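Brovley Transport has confirmed that its evening bus network will be extended from May, with later departures on the Trovell and Gethin corridors and a simplified fare for passengers changing between the two.

Rhiannon Skyrme, the authority's head of network planning, said the present timetable no longer matched working hours in the town. "The last bus to Gethin leaves before many shop and hospital shifts have ended," she said. "We have asked people to plan their evenings around us for too long."

Under the new arrangements, buses will run every 30 minutes until midnight. The authority received 4,000 responses to its consultation, many of them from residents of the Alleter estate, which has had no evening service for two years.

Asked whether the change could be afforded, Ms Skyrme said that funding was secured for the first year — a decision on later years will follow the autumn budget. "I would not wish to promise more than that," she said.

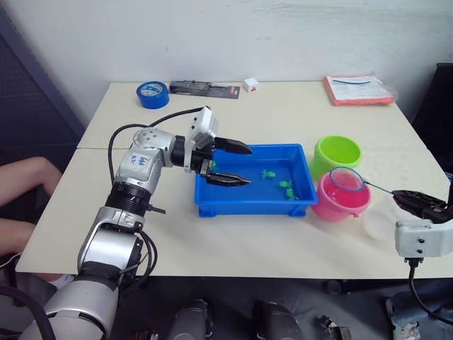
2 min read

Stellan Nyberg, who oversees fares, said that a single ticket would cover any change made within the hour. Passengers holding a monthly pass need take no action.

"Drivers have been briefed, and the new stop notices are being printed," he said. "The Trovell interchange will remain staffed until the final departure."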